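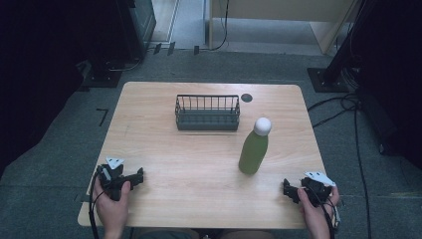

Bottle-and-basket station with both hand-held grippers at the near edge of the table.

Aligning Gripper Pose Streams with Head Camera Video

By the Romard Documentation Team
3rd February
7 min read
315 views | 2 comments

This guide sets out the procedure for bringing two gripper pose streams and one head camera stream onto a common clock, and for checking the result before an episode is passed to training. It applies to all stations that record through Privgate and store episodes in the Draleser format. Readers should already have a working Privgate installation and write access to the station's configuration folder.

The example used throughout is the bottle-and-basket task. A green plastic bottle and a dark wire basket stand on the table, and the operator works with a gripper in each hand. The task is short and has a clear start and finish, so errors in timing are easy to find.

Before you start

Confirm that the station configuration lists three streams: head, left and right. The names are case-sensitive. Older stations may still use the names cam0, grip_a and grip_b, which Privgate will record without complaint but which the alignment tool will refuse to open. Rename them in the configuration and restart the recorder.

Each gripper carries a white triangular marker plate on its upper side. The tracking software treats each plate as a separate rigid body, and the body definition must be loaded against the correct hand. If the definitions are exchanged, the recording will appear normal in every respect except that left and right are swapped in the stored episode. To check, start the live view, move the left gripper only, and confirm that the trace labelled "left" is the one that responds.

Check that the cables from both grippers have enough slack for the full reach of the task. A cable that pulls tight near the basket will alter the operator's wrist movement, and the policy will learn the altered movement.

Step 1. Record a synchronisation gesture

Every episode must begin with a gesture that can be identified in all three streams. With both grippers in view of the head camera, the operator should hold still for two seconds, close both sets of jaws fully, open them again, and hold still for a further two seconds. The jaws should be closed briskly. A slow closure spreads the event over many video frames and makes the match less precise.

The gesture should be made over the table and clear of the objects. Do not begin the task until the second pause is complete.

Step 2. Export the raw streams

Open the episode in Privgate and select Export, then Raw with device clocks. Do not select Raw with host clock. The host clock option stamps each sample when it reaches the recording computer, and any delay in the network is then written into the data permanently.

The export produces one video file, one pose file for each hand and one jaw-width file for each hand. The pose and jaw-width files for the same hand share a device clock and need no alignment between themselves.

Step 3. Find the offset

Run the alignment tool on the exported folder:

align --episode ./episode --reference head --search 2

The search value is the widest offset, in seconds, that the tool will consider in either direction. A value of two is suitable for most stations. Larger values increase the chance that the tool will match the synchronisation gesture to an ordinary grasp later in the episode.

The tool measures jaw opening in the video and compares it with the recorded jaw width for each hand. It then reports one offset for the left stream and one for the right. The two values are normally close to each other. If they differ by more than a single video frame, inspect the device clocks before going any further. Do not average the two values.

Step 4. Resample the poses

Once the offsets have been accepted, the poses must be resampled at the video frame times. Position may be interpolated linearly. Orientation must be interpolated on the unit sphere, using the slerp setting. Linear interpolation of the four quaternion values will give acceptable results during slow movement and poor ones during quick turns of the wrist, such as those made when a bottle is lowered into a basket.

Gaps require separate treatment. When a marker plate is hidden from the tracking cameras, the software may repeat the last good pose or may write nothing at all, depending on its version. Set the option hold_last to false so that missing samples are left missing. The tool will fill short gaps and flag the longer ones for review.

A full set for this task contains 2,880 episodes, and it is not practical to review every gap by eye. Sort the flagged episodes by gap length and begin with the longest. Gaps that fall during the approach to the bottle or the release over the basket should lead to rejection. Gaps while both grippers are at rest may be filled by hand.

Step 5. Check the overlay

The final check is visual. Open the aligned episode in the Esquivel viewer and switch on the pose overlay. The viewer draws a small set of axes at the recorded position of each gripper. Play the episode at quarter speed and watch the axes during the fastest part of the movement.

If the axes run ahead of the gripper or fall behind it, the time offset is wrong. If they keep a constant distance from the gripper even when it is still, the timing may be correct and the fault lies in the camera calibration. These two faults are often confused. Changing the time offset to correct a calibration error will make both worse.

Check the left and right grippers separately. It is common for an operator to concentrate on the hand that carries the bottle and to overlook an error in the other.

Step 6. Write the episode

When the overlay is satisfactory, write the episode to the Draleser format:

draleser write --in ./episode/aligned --task bottle_basket

The writer stores the accepted offsets alongside the data, together with the version of the alignment tool. Please do not remove these fields to save space. They are needed if the poses have to be resampled at a different rate.

Common faults

No gesture found. The jaws were probably outside the camera's view at the start. Enter the closing time by hand with the --mark option, using the first video frame in which the jaws are fully closed.

Offset at the search limit. The reported value is not reliable. Confirm that the video and pose files belong to the same episode.

Offset changes during the episode. One of the device clocks is drifting. Record a second gesture at the end of each episode and run the tool with --drift linear.

Right hand stream empty. Check the stream name in the configuration, then the cable at both ends.

The drift correction described above will become the default setting in the May release of Privgate. Stations that already record a closing gesture will not need to change their procedure.

2 comments | Share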